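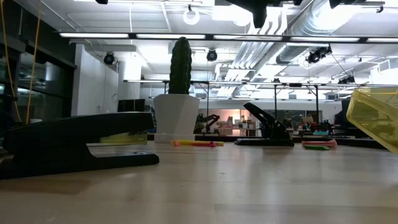
Residents of Clelline asked at the June meeting whether the library hours would be cut again, and were told that the grant rules this out until the project closes.

Progress report to the Resetti Fund, 2019-11-11

The Danladi reading scheme has enrolled 148 adults, of whom 146 remain on the register. Sessions run at 3 branches. The Lurner branch reopened after roof repairs and 36 learners have moved back there. Spending is within budget. Approval is requested to carry the unspent travel allowance into the next period.

Comments

Will Lurner have evening sessions?

Please put the timetable online.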